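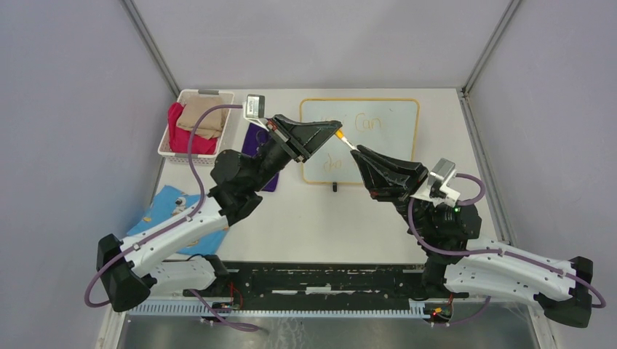 Stelow two-arm bench kit: first impressions after setup
Forum: Kits and Platforms > Reviews

weldgap
Posted 16/03/2024

Our lab bought the Stelow bench kit from Vultora in January and I've had enough hours on it to write something down. Two arms, two parallel grippers, a camera on each wrist, rail mount, driver boards, power supply. Enclosure panels are extra. We bought them and I would again, the plain walls made the vision side a lot less trouble.

Mechanical: the joints are tight. Backlash at the wrist roll is the worst of the set and it is still acceptable for handling cloth and small tools. Both bases bolt to one rail, so the arm-to-arm transform stays put after calibration. I recalibrated after moving the bench and the offset between the bases had not changed by anything I could measure.

Grippers: fine on flat-sided parts. Marginal on thin round parts. A whiteboard marker will roll between the pads if you push on the tip at a shallow angle. The stock pads are hard and the closing force has only two usable settings, in my opinion.

Cables: the wrist camera cables are too long and there are no strain relief clips in the box. With the arms working close together you have to plan for the loops.

Software: it ships with the basic controller. The Wumgate teleoperation and recording service is a separate subscription. I'm on the trial and will report back.

Tasks so far are folding, moving cloths in and out of a basket, and marker work on a small board. Folding is the most repeatable, marker work the least.

kerf_and_co
Re: first impressions

What control rate are you getting with both cameras on? The product page says 50 Hz and doesn't say whether that's with images.

weldgap
Re: first impressions

50 Hz on joint commands with both cameras running. The images arrive slower than that and are stamped separately. If you want them lined up you do it yourself in post.

oilcan77
Re: first impressions

I disagree on the cables. Long is correct. On the previous kit they were cut short and the connector at the camera end took the load whenever the wrist rolled past its midpoint. I replaced three. You can tie up a long cable. You can't do anything with a short one.

The missing clips I agree with. Printed ones work. Put the first one behind the wrist joint, not on the gripper body, and leave a loop big enough for full roll.

weldgap
Re: first impressions

Fair. I'd still like them shorter than they are. On the outside of the arm they swing wide enough to drag on soft items left on the table.

oilcan77
Re: first impressions

Then don't leave soft items outside the work area.

nullspace_b
Re: first impressions

Marker rolling: has anyone tried the Thân pads? They are a softer compound with a V groove down the middle. They list for this gripper. My concern is that the groove ruins them for fabric, where you want two flat faces meeting.

pinch_point
Re: first impressions

I have them. The groove holds a marker well. For fabric they work if you grab deeper, past the groove. On a single thin layer near the edge they slip more than the stock ones. Swapping takes two screws a side and you redo the gripper zero afterward, so it is not something you do between tasks. If you only write, get them. If you mostly fold, keep the stock pads and wrap the marker barrel with tape.

weldgap
Re: first impressions

Tape is a good idea. Trying that before I spend anything.

kerf_and_co
Re: first impressions

How do you keep the whiteboard in place? Mine walks backward as soon as the tip touches it.

pinch_point
Re: first impressions

A stop behind the bottom edge, or hold the side with the other gripper. The second option costs you an arm but it gives straighter letters. A leaning board also tips if you press high up, so write low first and see how much force it takes.

dry_run
Re: first impressions

I'll be the one who says the price doesn't add up. The Wumgate plan is 325 a month for our seat count. Over a year that comes to more than I would pay for a second set of wrist assemblies. The recorder is good but it is a recorder. We wrote ours in a week against the controller's own interface and have logged about 2,000 episodes with it.

weldgap
Re: first impressions

Does yours handle dropped frames? The trial version flags them per episode, and that has already saved me from keeping some bad ones.

dry_run
Re: first impressions

It compares stamps and rejects anything with a gap over a threshold. Not much code. The part I would pay for is their review page, and they don't sell it separately. I asked.

nullspace_b
Re: first impressions

A week of an engineer is not free either. For a small group without anyone who wants to own a recorder, the subscription is reasonable. We pay it.

dry_run
Re: first impressions

Depends on the engineer.

kerf_and_co
Re: first impressions

One more on hardware. Does firmware version 2 fix the gripper current reading? On version 1 mine read high with the jaws fully open.

pinch_point
Re: first impressions

Fixed here on both arms. Update them one at a time with the other unplugged, the updater picks the wrong board otherwise. Redo the gripper zero when it's finished.

weldgap
Re: first impressions

Confirmed on mine as well. I'll post the folding numbers in the other thread when the trial runs out.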